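# Skalix Hand Service Kit

For the four-fingered-plus-thumb hand on the Skalix kitchen cell. One kit does one hand. If you have two hands, we admire your budget and suggest two kits.

**In the box**

- Tendon set, pre-stretched, tagged by finger
- Knuckle bushings, plus a couple of spares for the ones that roll under the bench
- Wrist seal
- Tube of Carré joint grease
- 2 mm hex key, long arm
- Printed torque card, laminated after the first edition met the grease

**When to fit it**

Change the tendons every 1000 hours of powered time. The controller counts the hours and puts up a yellow notice at the end, and you can dismiss that notice as often as you like. Zachary Sandhu on our support desk has spoken with a customer who dismissed it 53 times. The thumb tendon went first. It usually does.

Bushings can wait until a finger starts to click. Grease the knuckles every 50 hours, sparingly. A grain-of-rice amount per joint is plenty, and more will end up on whatever the hand picks up next.

**Fitting**

Park the arm, cut the power at the cell and not at the pendant, and let the fingers go slack. Back off the wrist collar, slide out the old tendons from the little-finger side, and feed the new ones in the same order. The tags are numbered. Ignoring the numbers produces a hand that waves when asked to grip, and the fix is to start over.

Refit the collar finger-tight, then a quarter turn. Run *Hand > Re-zero* before anything else moves.

**Checking it in simulation first**

Every kit comes with a license code for the Altport bench scene, a kitchen counter with the full hand model loaded. Type your new zero offsets into the scene and try them on the virtual mug before you let the real hand near real crockery.
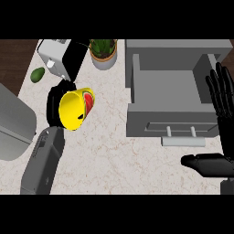

*Altport bench scene: mug on its side, hand at right with the fingers slightly spread.*

A mug lying down is the harder test, so we made it the default. If the thumb drifts high on approach, your thumb offset is off by a step; lower it and reload. The avocado can be gripped too, and it's a fair check on closing force. Yasuo Okabe, who built the scene, would like it known that the toaster does not work and he is not taking requests.

**Compatibility**

Fits Ever wrist mounts with the round collar. The older square collar needs the adapter plate, sold separately, which we know is annoying. Left and right hands use the same tendons but different thumb bushings, so choose a side when you order.

**Returns**

Unopened kits, any time. Opened kits, if something was missing. Once the grease tube has been squeezed, the kit is yours.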